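Teaching FAQ, Zernau cell. Updated 2/16/20. Ask Mei-kuen if something's missing, she owns this page now.

**What counts as a demo?**

One full run of the task, start pose to end pose, saved with the button on the Onport screen. Half runs don't count. Runs where you stopped to answer your phone don't count either.

**Hand guiding or remote, which one do I use?**

Depends on the step. Hand guiding = you hold the arm and move it. Good for coarse moves and anything where you need to feel the contact. Remote = you drive from the desk with the Makori controller. Use it for cable work, your hands stay out of the camera view and off the panel. If the task card doesn't say, remote.

**Can I mix the two in one demo?**

No. The log treats them as different sources. Start a new run.

**How many demos per task?**

118 for the panel task, that's the number we agreed on. We have more than that on file but a lot of the early ones are junk (no end pose, wrong speed setting). Don't add to the old folder.

**How fast should I go?**

Slower than you want to. Speed cap is set in the profile so you can't really overdo it, but jerky is worse than fast. If you have to correct, correct smoothly and keep going. A small miss and a recovery is fine, keep the run. Three recoveries, bin it.

**Where do I put the arm at the start?**

Home pose, then release, then wait for the beep. Then record. People skip the beep. The first bit of the log is garbage if you do.

**What do I watch while driving?**

The cables, mostly. On the white panel the long black one goes up and over the lavender disc, and it's easy to get fixated on the tool and forget the loop next to it. Keep an eye on the mounting arm too, not just the round end with the blue light. 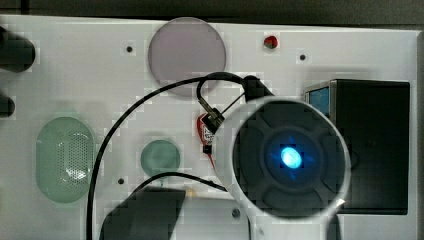 Wing-yan Leung wrote in that she'd rather have the cable steps taught by hand, remote feels numb to her and she can't tell when a plug is seated. Fair point. For now: drive it remote, check the plug yourself after you've stopped recording, mark the run "seated" or "not seated". We'll look at it again in April.

**The arm feels heavy in hand guiding. Broken?**

Probably the payload setting. Check that the tool in the profile matches the tool on the arm. If it drifts when you let go, same thing. If both are right and it's still heavy, stop and tell Chia-hao.

**Remote lags. What now?**

Stop the run, don't fight it. Close the extra camera windows, restart the Makori client, go home, try agian. A laggy demo teaches lag.

**Can I edit a demo afterwards?**

Trim the ends, yes. Cut the middle, no. Never stitch two runs.

**What do I name the files?**

Task, your initials, run number. No spaces. No "final". No "final2".

**Disk full message?**

Log drive holds 2,000 runs then it refuses to save. Move the oldest to the Stoncombe share, check that they open, then delete. In that order please.

**Who signs off new people?**

Faraji Mfaume or Mei-kuen. Three clean practice runs in each mode. Practice runs go in the practice folder, wich gets wiped.

**Something hit something.**

E-stop. Leave it where it is. Save the log before you reset, then room 222.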